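In Defense of the Thing You Already Own

My town, Verport, has a new plan for old electronics, and the plan is that we should have fewer of them. You bring your old machine to the depot on Clostham Road, a cheerful person hands you a coupon for 20 percent off a new one, and everybody goes home feeling like a friend of the rivers. The coupon is good for 8 weeks. The old machine goes wherever old machines go, and the flyer is shy on that point.

I have been trying to work out what bothers me about it. Recycling is fine. I rinse my yogurt cups like everyone else. But I have noticed that the word has started doing a job it wasn't hired for, which is to make buying something feel like tidying up.

Take my own computer, a great beige lump I bought secondhand from an office that was closing down. It cost me 400 dollars and it has outlived two printers, one marriage (my brother's, to be fair) and a chair. It writes letters. It does my taxes, with some grumbling from both of us. In August it quit, and I carried it into the Amrani repair shop like a man bringing a dog to the vet.

The young man at the counter was polite. He told me a machine that age was "end of life." I asked whose. He said the maker's, meaning the maker had decided. I have had relatives treated with more delicacy, but not many.

What it needed was a power supply. The shop found one, charged me 81 dollars, and the lump is back on my desk humming in its old key. Had I gone to the depot first, I would have a coupon and a payment plan. 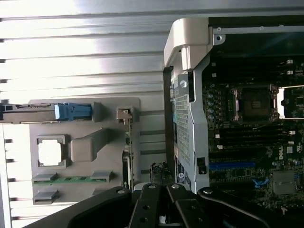 Thanakorn Chareonsuk wrote in after my last column to say that this is sentimental nonsense, that old computers eat electricity, that they stop getting security updates, and that a person who keeps one going out of stubbornness is no better for the planet than a person who keeps a second refrigerator in the garage for beer. He added that his time is worth something, too, and that he doesn't care to spend it on hold with a parts warehouse.

I grant him the refrigerator. I even grant him the updates, up to a point, though I'd like to know why the updates have to stop. Nobody's toaster is told one spring that it may no longer safely face bread. Somebody chose that date, and I doubt they chose it with my desk in mind.

As for his time, well, mine is worth something as well, and I spent a good deal of it last year learning where a new phone had hidden the alarm clock.

Ebenezer Kyei put it to me more kindly over the fence. He thinks people don't mind fixing things, they mind being made to feel foolish for asking. He had a Dindon vacuum cleaner with a cracked hose, and it took him three calls to find anyone who would sell him just the hose. The third person sighed at him – an audible sigh, he says, with a little whistle at the end. He got the hose. He still talks about the sigh.

So I would like the town to try something modest. Keep the depot, keep the cheerful person, but let the coupon be good for a repair, too, at Amrani or anyplace else with a screwdriver and a business license. If folks still want the new machine, let them have it. I suspect a fair number of us would take the hose.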